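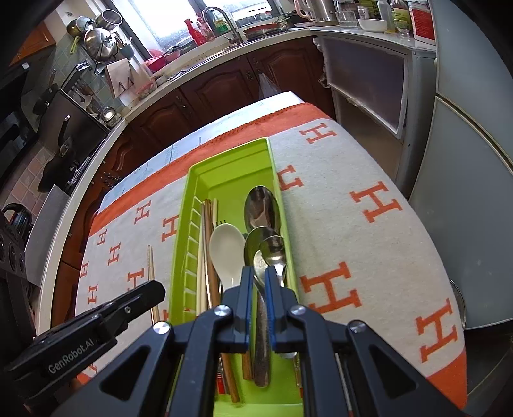 News > Community > Plellcombe

Plellcombe kitchen asks for spoons before the August suppers

The shared kitchen at Plellcombe is collecting secondhand cutlery this month, after a sort through its drawers showed it has plenty of chopsticks and too few matching spoons.

Hawi Belay, who runs the supper evenings there, said the drawers had not been gone through properly in 3 years. Metal spoons of several sizes share a long green plastic tray with a fork, a white spoon and a bundle of wooden chopsticks, some pale and some darker brown. The chopsticks lie along the left wall of the tray, and the far section is free for whatever comes in.

"We can feed people with what we have, but they end up eating soup with a serving spoon," Belay said. "I'd like 16 soup spoons that are the same size. They don't have to be fancy."

Forks and teaspoons are welcome too. The kitchen can't take sharp knives or anything with a loose handle. Donations should be washed and tied in bundles, and can be left at the side door until 2 p.m.

The suppers serve mostly soups and noodles, and the kitchen also lends its cutlery out for birthdays and school events. Davina Kinnear, who keeps the lending book, said pieces often come back mixed with someone else's — one reason the set no longer matches. Borrowers will now be asked to sign for each bundle when they pick it up and again when they return it.

Spare chopsticks will be offered to the Dultitura cooking class, which starts again after the summer break.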